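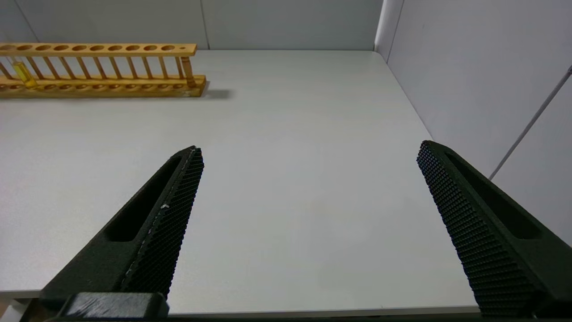
3 min read

Search this site Type and hit enter

Melleck Wireless Leak Sensor

I put the first Melleck under my water heater in January, and I liked it enough that I now stock them in the shop. It's a flat puck with two metal contacts on the bottom. Water touches both contacts, the puck chirps, and your phone gets a message. I've got five of them around the house at this point (kitchen sink, both bathrooms, the washer, the heater) and I keep finding new spots I want to cover!

The Melleck talks to the Vukwood hub, and you do need the hub if you want phone alerts. Without it the puck still makes its noise, but you have to be home to hear it. If you already run a Vukwood for your lights or thermostat, pairing is easy. Hold the button on top until the light turns green, open the app, tap Add, and give it a name you'll understand when you're half asleep. Mine was called "Sensor 2" for way too long and I had to wander around with a flashlight figuring out which one was yelling.

Range is good. Vukwood says 300 feet in the open, and in my house, with plaster walls and a basement full of ductwork, I get a solid signal everywhere except behind the chest freezer. Moving the puck over a few inches fixed that.

Now the stuff I'd change. The battery door is stiff, so keep a coin handy. The chirp is loud up close but you won't hear it two floors up with the TV going. And the app asks you to turn on temperature alerts every time you update it - just say no and it leaves you alone until the next one.

People ask me how it stacks up against the Draltent rope sensor. I sell both. The Draltent has a long cable you snake along a wall, so it's great behind a row of cabinets or around a finished basement. The Melleck is for one spot where you already know the water will show up. I use the pucks for appliances and I'd get the rope for a big open floor.

If you want the water shut off too, pair the puck with a Nakpan valve. It clamps over a quarter-turn handle you already have, so there's no pipe cutting. Set the rule up in the hub and test it with a damp paper towel under the puck before you trust it on vacation.

What comes in the box: one puck, one coin battery, a sticky pad, and a folded instruction sheet in very small print. The hub and valve are sold separately.

Item number 2721
Weight: 57 grams
Battery life: 390 days with temperature alerts off

Last updated: January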